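Notebook - hand grippers, Idora pair
November, Sunday, started 9:40 in the morning

Left unit was slow to open again after Friday's session, so both came off the charging shelf and onto the bench before any more recording. The right one I serviced at the same time to keep the hours matched. Counter on the left reads 597, on the right 400. The difference is from the weeks the right one was waiting for parts from Godoy.

Pivots first. Took the caps off the left unit, wiped out the old grease, and found grey fluff packed behind the lower inner link. No wear on the pins that I can feel with a fingernail. Fresh grease, thin film only, caps back on hand tight and then a quarter turn. Last time they were done up too hard and the linkage dragged for a week before we worked out why. The right unit had less fluff but one dry pin. Same treatment.

Trigger spring on the left was replaced in the summer and still measures fine. I left it alone.

Pads next. The Provier ones had gone shiny at the tips, so new blue pads on both fingers. Old adhesive came off with alcohol and a plastic scraper, then 75 minutes under the small clamps. The sheet says an hour is enough, but the bench room is cold this month. 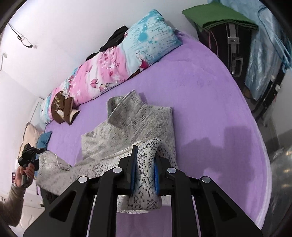

Closing alignment is the thing I still want to get right. With nothing between the fingers the pads meet square, and I can hold a strip of paper at the tip and at the root with the same pull. With a thick fold of cloth it is harder to judge. On the bed with the white knit blanket, the one with the black cross marks, the right finger sits a little lower than the left while the fold is clamped. Some of that could be the angle I hold it at. I want to repeat it on the bench with the body in the vise before touching the stop screw.

Knits are also where the fluff comes from, I'm fairly sure. Fleece sheds too, but finer, and it mostly blows out. Adding to the routine: brush the inner links after any session with blankets, blow out from the back, then check the caps for play. The Korkent brush with the bent neck reaches behind the lower link. The straight one does not, so please stop putting it in the kit.

Still open:
Vise test for finger height, both units, folded towel and thin cotton.
Order pads. There are 9 left in the drawer and two have curled edges.
Label the chargers left and right. They got swapped again.
Recheck left opening speed after the next full session and write the counter reading next to it.

Stopped at 1:15. Both units back on the shelf, jaws open.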